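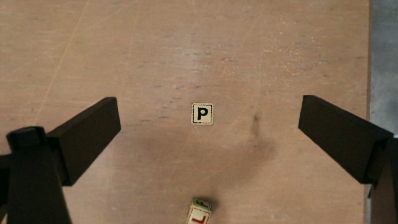

*The P block between the open fingers, from the wrist view.*

# Virel Club Gallery - Simulation Season

Welcome to our gallery page! Virel is the after-school robotics club at Neves, and for this whole season we worked in simulation. We had 13 students, most of them brand new to robot arms, and a big pile of letter blocks to move from one place to another. The project is called Vusisier (a name that won a club vote by a mile, and I still can't spell it without checking). I'm Védís Lauritsen, the coach, and I put this page together on 2 July 2021 so families and next year's members can see what we've been up to.

If you only read one thing here, read the captions. The students wrote the first drafts and I mostly fixed commas.

## Why letters?

The first task was to spell a short word. It sounds easy! You need to find the right block, get the gripper over it, close, lift, carry it over and set it down with the letter facing up. Our beginners spent the first two weeks on the "get the gripper over it" part, and they got so much better at it. The wrist view turned out to be everyone's favorite, and they would argue happily over whether a block was straight enough to grab or whether the wrist needed to turn a little first.

A block that sits square to the fingers is a gift. A block that's turned even slightly takes a second look, and if there's another one close by you have to think about where the fingers will go on the way down. We made a rule that you say your plan out loud before you send a single command - "over, turn, down, close" - and your partner has to agree. There was a lot of cheerful shouting.

## The whole table 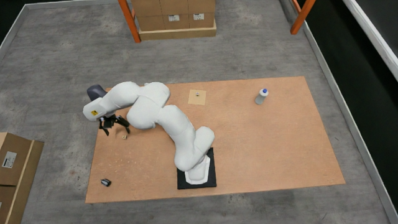 Planning a route was the second half of the season, and I think it's where the group really came together. We switched from the close view to the room view and asked each pair to talk through the entire trip before starting. The arm has to reach a long way over to the left from its mounting plate, so the elbow and the forearm end up in places you don't expect when you've only been thinking about the fingers. The bottle with the blue cap, near the far edge on the right, became the standard landmark: "swing toward the bottle" was a direction all 13 kids understood right away. One pair drew their routes on graph paper first and taped them to the monitor, and within a week everybody was doing it.

## How we scored it

Each pair got 5 tries per session and 50 points to start with. You lost points for bumping a block you weren't picking up and for dropping one, and you could earn some back with a tidy log entry. The logs were my sneaky favorite. A good one says what you tried, what the arm did and what you'd change, all in plain words that another pair could follow. Here are three I copied out:

- "Went down too early. Wait until the wrist stops moving, THEN go down."
- "Turned the wrist the wrong way and had to go all the way back. Write the direction on your hand."
- "Got it! Do not change anything!!"

By the last session the top score was 58, which took a perfect run plus log points. The pair who got it asked me to leave their names off this page, but they know who they are and they should be very proud.

## Flallilance Day

We finished with Flallilance, our end-of-season showcase. Parents and little brothers and sisters got to try the controls, with a club member sitting next to them as copilot. It was wonderful to hear kids who had joined us knowing nothing explain joint angles to their grandparents (and patiently, too). Several of the grown-ups asked for a second turn. One dad had to be asked to give the seat up.

## What's next

We start again in August with a harder version of Vusisier. The plan is longer words, a shared library of moves that everyone can add to, and a proper try at getting the program to pick the blocks by itself. A few of the older students have already started sketching how to read the letters from the wrist view, and their notes are really good.

New members are welcome, and you don't need any coding experience. Bring a notebook and a pencil. If you were in the club this season and have a log entry you'd like added to this page, send it to me and I'll put it in.

- Védís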